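The jam my grandmother would have sent back

Posted 2019-07-26 by Anum Orakzai

It has rained here in Purton for most of the week, the sideways kind that gets in under the back door, so I have been standing at the stove stirring things. My husband says I only make jam in winter so that I have an excuse to hog the warmest spot in the house. He's right, but he also eats most of it, so he can keep that to himself.

I should explain (for the two or three of you who have turned up since the marmalade post) that I come from a family of jam people. My grandmother made it, my aunties made it, and there was a good deal of rivalry about set. Flavour hardly came into it. You tilted the jar, and if the jam moved there was a silence, and then somebody changed the subject. My grandmother once handed a jar back to a neighbour over the fence and told her, very kindly, that it would be lovely as a drink.

So you can imagine how I feel about the fact that I cannot get strawberry to set. Apricot, no trouble. Plum practically sets itself while you're looking for the lids. Quince you could build a retaining wall with. But strawberry has beaten me every single year, and this year I decided I was going to sort it out properly, with a notebook, like a grown-up.

The berries came from the Fadomcombe growers' stall, frozen, out of last summer's glut. They do bags of seconds – the small ones and the odd-shaped ones – and I have a soft spot for those, partly for the price and partly because the little ones hold together in the pot. Purists will tell you never to make jam from frozen fruit. I've done it for years and I can't taste the difference, though you do get a lot of juice and you need to tip in every drop of it, even the pink slush in the corners of the bag.

The trouble with strawberries is pectin, or the lack of it. They have hardly any, and the riper they are the less there is. My grandmother's answer was to throw in a chopped green apple tied up in a bit of muslin, and to boil the whole lot until the kitchen windows ran. Mine has generally been to buy the sugar with the pectin already in it and pretend I hadn't. This time I wanted to do it the old way, with ordinary sugar and lemon and nothing out of a packet.

Batch one was a disaster and I won't dwell on it. I answered the phone. It was my sister in Drarnby, and she had a lot to say about her new fence, and by the time I'd got back to the pot there was a dark ring around the edge and a smell like the end of a school fete. The pan soaked for two days. It's still not right, if I'm honest with myself, and I was very fond of that pan.

Batch two I watched like a hawk. I put the fruit and sugar together the night before and left them in a covered bowl, so that by morning the sugar had mostly gone to syrup. Then into the pot with the juice of the lemons, low heat until there was no grit left on the bottom, and then up as high as the stove would go. My old Kasprzak preserving book (no jacket, broken spine, falls open at the chutneys) says to boil it hard and stop fiddling with it, and I've come to think the stop fiddling part is the best advice in there. I am a dreadful fiddler. I lift the spoon, I peer, I turn it down because it looks cross, and then I turn it back up again, and all that time the fruit is just stewing.
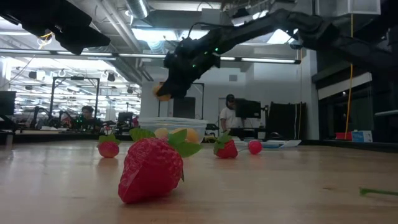 Strawberries, large and small. 

I used the saucer test, the same as everyone in my family always has. You put a few saucers in the freezer before you start, and when you think the jam might be close you take the pot off the heat, drop a bit on a cold saucer, wait a minute and push it with your finger. If it wrinkles, you're there. If it runs around the saucer like soup, back it goes. The important bit is taking the pot off the heat while you wait, and I am ashamed to say how many years I left it bubbling away while I stood there poking at a plate. You can go from runny to toffee in that one minute.

I got a wrinkle on the fourth saucer. Only a small one, more of a frown really, but I took it. The whole batch made 7 jars, with a bit over in a teacup that didn't make it to lunchtime. I let it sit in the pot for a while before I jarred it, and that did help with the fruit floating up to the top, which is something I'd always put down to bad luck.

And it has set! Not to my grandmother's standard, I don't think. If you tilt the jar it does think about moving. But it stays put on toast, and on a scone it holds its ground even with the cream on top, and the colour is gorgeous, a proper bright red, where my boiled-to-death efforts always came out the shade of old bricks. The taste is a good deal fresher too. I suspect the colour and the taste are the same thing, and that it all comes down to the short, fierce boil.

For anyone who wants to have a go, I used equal weights of fruit and sugar, less a good handful of sugar because I like it a touch sharp, and the juice of 2 big lemons. I also chucked the lemon pips in a bit of muslin and let them bob about in there, as the pips are meant to have plenty of pectin in them. Whether they did anything I couldn't tell you. It made me feel clever, and it used up the muslin.

A reader asked in April whether you really need to warm the jars, and yes, please do. I wash mine, rinse them and put them in a low oven, around 90 degrees, while the jam is boiling. Lids go in a saucepan of hot water. Hot jam into a cold jar is how I lost a very nice old one with a glass stopper, and I was finding bits of it under the fridge for weeks.

Two of the jars are going to my sister, who has promised to ring in the evenings from now on. One is for the lady next door, who took our bins in while we were away. I've hidden one behind the rice where a certain person won't think to look (if you're reading this, love, it isn't behind the rice).

Next on the list is the rhubarb, which has gone berserk down by the tank in spite of the cold. I'm thinking rhubarb and ginger, but I've never had much luck with the ginger going stringy, so if any of you have a good way around that, do leave me a comment before the weekend.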